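Domora small series - progress report, second stage
For the grants desk at Iordache 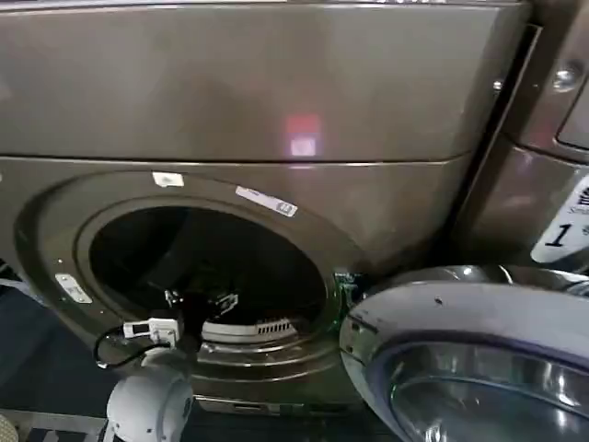

Quick one this time, we're in the middle of casting and I'd rather send something short than something late. Full spreadsheet follows when the resin invoice shows up.

Where we are. The grant covers 70 finished figures in 5 colorways, each one hand painted, numbered and boxed. Sculpt is locked. It was meant to be locked in March and it was, more or less - the ears got one more pass after that. They were too thin at the tip and kept snapping when they came out of the mold. Now thicker and a bit rounder. I like them better, to be fair, and the silhouette still reads as Domora from across a room.

Molds. 4 made, all silicone, all two-part. Two are in daily use. One has a tear along the seam near the left foot and is good for test pulls only. The last is held back for the end of the run, when the others will be getting tired. I had budgeted for fewer, so the silicone line is over. Covered out of the packaging line for now, see below.

Casting. Almost half the run is pulled. Bubbles were a real problem on the first batch, mostly under the chin and between the fingers. Slower pour and a longer sit in the pressure pot have fixed most of it. What's left gets filled and sanded, no big deal but it eats evenings. Rejects are kept in a crate and used for paint tests, so not a total loss.

Paint. Three colorways signed off: moss, brick, night. The other two are still open. The pale yellow goes chalky over the gray primer and needs a white base, meaning an extra coat on every one of them. Trying a cream instead. The fifth was supposed to be a clear body with paint inside the belly - tests look great in daylight and like dishwater under a lamp. May drop it and do a plain bone color with the eyes picked out in black. Would like your ok on that before I mix anything, as the clear version was named in the application.

Clear coat is matte on the body, gloss on the eyes and nose. Had one can spit white flecks over a finished brick one. Stripped and repainted. Changed to brushing the gloss by hand, slower but no suprises.

Packaging. Sample box came back from Rasel. Good weight, nice lid, print a touch too dark. Asked them for a lighter proof. The foam insert is gone from the plan, replaced with shredded paper and a card collar around the neck, and that is where the savings came from to pay for the extra silicone. Drop tested from table height onto the studio floor, several times, no damage. The ears were my main worry and they held.

Cards. Each box gets a small signed card with the number and colorway. Text is done, drawing isn't. Same character, waving from behind the lid. Print quote is in hand and fits the line.

Flenandale show. Table is confirmed, shared with a print seller. Plan is to have the first three colorways there for sale and the rest shown as painted samples with a preorder sheet. Need a banner, or at least a cloth with the name on it. The old one has the previous logo and a paint stain. Not in the budget, will cover it myself unless there's slack at the end.

Money. Resin on track. Silicone over, packaging under, those cancel out. Paint slightly over from the yellow business. Studio rent paid through the end of the stage. No request for extra funds. I would like to move the leftover from the photo line into paint, as I've been shooting the figures myself against a paper roll and the results are fine for the shop page. Please say if that needs a form.

Timing. 2 weeks behind the schedule in the application. Cause is the ear fix plus the bubbles. I can pull one week back by painting in bigger groups, eight or ten bodies at a time on the rack, base coats first and faces last. The other week is probably gone. The show date isn't affected, only the mail-out of the last two colorways.

What I need from you:
- yes or no on swapping the clear body for bone
- ok to move the photo money to paint
- correct version of your logo for the back of the box, the one I have is tiny and goes fuzzy in print

Next report when casting is finished. Can post a moss one to the office if you want it on the shelf before then - just tell me wich address, there are a couple on the paperwork.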